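Search products Search
Your search: enter a keyword or item number

Bronitz Home Shooting Pad for Hockey

July 30, 2022
By Pui-shan Tseng

If you have a young player at home, you already know the sound of a puck being shot in the driveway at suppertime, and you probably also know what a driveway does to a good stick. My son went through two blades in one summer before I gave in and bought our first shooting pad, and I have been fond of these things ever since, so please forgive me if I go on a bit about this one.

The Bronitz is a single flat sheet with a slick white top, made for shooting, passing and stickhandling away from the rink. Pucks slide on it much as they do on ice that has been skated on for half a period, a touch slower than a fresh sheet, and you can use the same stick and the same regular black pucks you use in games. Orange balls and weighted training pucks are fine on it too. It weighs 22 pounds, so a parent can carry it out from the garage without help, but it stays put once it's down and won't go wandering off under a hard shot.

The top has a light grain that you can feel with your fingertips if you run them along the long side. Shoot with the grain and the puck comes off quickly. Work across it and you get a little more drag, and some players like that for tight stickhandling because it makes their hands do more of the work. Our older customers in the Thursday-night sort of leagues tell us they never notice a difference, and that's all right as well!

We sell the pad in two versions. The Sumham is the thinner of the two and is the one I suggest for most families with kids up to their early teens. The Setia is thicker and stiffer, and it's the better pick for bigger players who really lean into a slap shot, or for anyone whose driveway has a bump or a crack in it. Both have rounded corners and a rubbery backing, and both come with four pucks and a small bottle of surface spray. The spray lasts longer than you would think. A light mist, wiped around with an old T-shirt, will do for a long session.

Setting it up takes no tools. Lay it on level ground, sweep underneath first, and let it rest in the shade for a while if it has been stored on its edge, so that any curl relaxes. Put the net as far back as you have room for and hang something behind it. I say this as the owner of a garage door with a dent in it — several dents, if my husband is the one telling the story.

For practice, we like to send people home with the old Urrego drill card, which has been tucked into our boxes for years. It starts with wrist shots from a standstill, moves on to catching a pass and shooting, and finishes with quick hands around a pair of gloves laid on the pad. The card asks for 500 shots a week. Some kids will want to do 1000, and if they're happy then let them, but watch the form, and send them in when the back leg gets lazy. Tired shots teach tired habits, as my own coach used to say.

A few words about care. Rinse the top with the garden hose and a drop of dish soap when black marks build up, and dry it before you put it away. The marks don't slow the puck much, so this is mostly for looks. Don't walk on it in skates, and don't leave it flat in full sun on hot blacktop all afternoon with a net standing on it, or you may get two faint dips where the posts were. In cold weather it stays usable, though the backing gets stiff and is harder to lift off the ground — warm hands and patience are the way to go.

Scratches will come, and they belong to you. The warranty covers splitting, peeling of the backing and warping that doesn't settle down after resting flat. It doesn't cover cuts from skates or a run-in with the snowblower, which has come up more than once.

Item number 272 for the Sumham. The Setia is listed on its own page, along with the corner connectors if you'd like to join two pads end to end. Both ship flat in a long carton, so please have someone home to meet the truck. New stock of the Setia arrives in September, and we're glad to hold one for you if you drop us a line with your name and town.

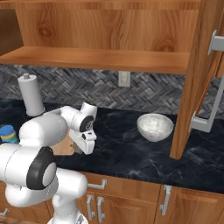

Dark marble countertop with open wooden upper cabinet and white robotic arm (computer rendering)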